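21 August 2020
by Carla Dabbas

Woke at half six with the window banging. I'd left it on the wrong notch again and the cord of the blind had got itself wound round the handle. Fixed that, put the bins out in my dressing gown, came back in and decided today had to be the day for the desk. I have been saying so in this diary in one form or another since June.

Toast, no butter left. Added butter to the list on the fridge, under lightbulbs and the good bin bags.

The desk had got into such a state that on Wednesday I did a phone meeting with Najwa standing at the ironing board. She could hear the board creak and asked if I was on a boat. She wants the Bradbridge pages by the end of the month, 2000 words and no more, and I have written over half of that twice and thrown it away both times. Part of the trouble is that I sit down to work and there is nowhere to put my elbows.

Started at nine. Took everything off and put it on the bed, which is the only way I know to do it. The paper went into two heaps, keep and don't keep, and then a third heap grew by itself for things I'd have to ring somebody to find out. Gas letter, dentist, a form from Clestalent that I was supposed to send back before I'd even had the induction. I rang them there and then. Tala Semaan answered and said not to worry, they've lost the first one I sent as well. I didn't know I had sent a first one.

Found: my spare key, the instructions for the oven timer, a birthday card I bought for Qusai and never posted, and 19 pens. I tried them all on the back of an envelope and 5 work. The rest have gone. I felt bad about the green one, which I've had since college, but it has been dry for years and I was keeping it for no reason.

Washed the top down with warm water and a drop of washing-up liquid, then went over it with the old tea towel. There is a ring near the back that won't come out and I have stopped trying. It is a nice desk when it's clear. Shadi Nassar sold it to me when she moved to Nimri, and she carried her end down two flights of stairs with her coat on, talking the whole way about the new kitchen. I'd forgotten how pale the grain is. For months all I had seen of it was a strip along the front.

The rule I made was that only what gets used goes back. I broke it with the boxes. They've been on there so long that the corner looks bare without them, and they're good boxes, dark brown and sturdy, and I think I'll want them when it comes to posting things at Christmas. The speckled cup went back too. I did mean to wash up the rest of the cups while I was about it but they are still in the sink as I write this.

The drink with the black cap I kept out as well. I bought it with the noodles, at the shop next to the launderette, and can't read a word of the label. I chose it for the pink.

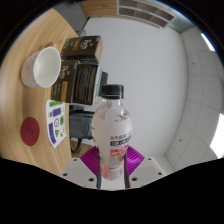
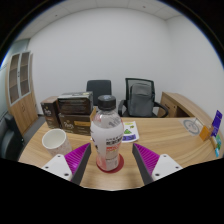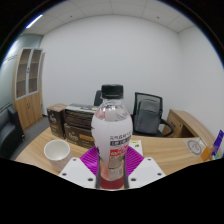
Stopped for lunch at one. Soup from the freezer, which I had labelled "soup". Lentil, as far as I could tell. Ate it on the back step because it was warm out and the bed was still covered in paper.

Afternoon was less good. I sat down to do the Bradbridge pages and wrote the opening again, and it's better than the last one but it still sounds like a letter to the council. Then Qusai Ghanem rang about the Gorow trip. He has worked out the trains and there is a change with only 10 minutes to get across, which he says is plenty. I have seen him try to get across a station and it isn't. I said we should take the slower one and bring sandwiches. He said he'd think about it, so we'll be running.

Gave him his birthday greetings while he was on, and told him the card was coming. I have put it by the front door with a stamp on it.

Back at the desk for an hour after that. Got two paragraphs I'm happy with and cut a third that was only there to be polite. Moved the lamp to the other side, then moved it back — the shadow of my hand falls across whatever I'm writing. I'd like a longer lead for it, so that's on the list now too.

The paper on the bed had to be dealt with before I could get in, and I'll admit the ask-somebody heap has gone into a carrier bag on the wardrobe handle. The keep heap is in the drawer. The don't keep heap is in the recycling, and I went out in the dark to check that I hadn't put the gas letter in with it. I hadn't. It was in the carrier bag.

Tomorrow: butter, lightbulbs, bin bags, post the card, ring the dentist if they're open. Ask Najwa whether the map counts towards the words.

Recent entries
The blind, again
Meeting at the ironing board
What the dentist said
Shadi's new kitchen
A wet walk and no umbrella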